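Ticket 609 – Booking calendar shows wrong day for returning guests
Opened by: Mathias Zürcher, Ormont guest house
Assigned to: Ehsan Shokri, Tindero support
Priority: normal
Status: waiting for customer

Wed 3 July, first message
Good morning. Since the last update of Tindero, the arrival day is moved one day back for guests who have already an account with us. New guests are fine. I have tried with Firefox and Chrome, and also on the tablet at reception, with the same result. In December we had a similar problem, but then it was all bookings.

Reply from Ehsan Shokri
Thank you for the clear report. Please open Settings, then Region, and tell me which time zone is written there. Please do not change it yet.
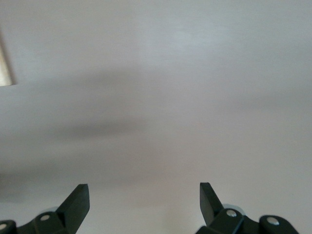

Does the wrong day also appear in the confirmation e-mail to the guest?

The e-mail has the correct day. Only the calendar and the printed arrival list are wrong.

Mathias Zürcher
The time zone is Zurich, as it should be. I looked also in the old guest profiles – there is a second field, "home zone", and it is empty in all that I opened.

Ehsan Shokri
The empty field is read as zone 0, so midnight in Zurich becomes the evening before. I have filled it for 10 profiles as a test. Please reload the calendar and check booking 400 first.

Mathias Zürcher
Booking 400 is now correct. Booking 64 is still one day early, but this one was imported by Beat Widmer from the old system.

Ehsan Shokri
Please send me the import file, if he still has it.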